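## About Kamitz Hire

Hello and welcome! We're a small family business on the edge of Hidell, and for 14 years we've been hiring out tables, chairs, marquees, urns and all the other bits and pieces a good party seems to need. It started with 30 folding chairs bought from the old Prunen hall - some of them are still going out on weekends, newly painted - and it grew from there, mostly because neighbours kept telling other neighbours.
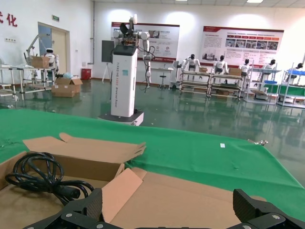
**Do you deliver outside Hidell?**
We deliver as far as Prunen and Soomro at no extra charge, and further out by arrangement, so please give us a ring and we'll work something out.

Mwajuma Mrema runs the bookings desk and has a wonderful memory for who had which colour tablecloth at whose wedding. She'll happily talk you through seating for a backyard christening or a dinner for 400, and she would much prefer a long chat at the start to a worried call the night before.
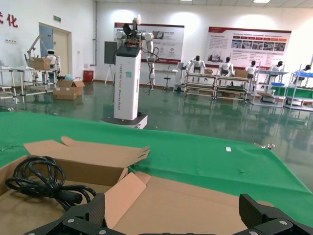 *Green cloth on the table, cable in its box.*

Our busiest stretch is spring and summer, so for those months we ask for 3 weeks' notice if you can manage it. Drop in for a cuppa and a look at the crockery whenever the gate is open.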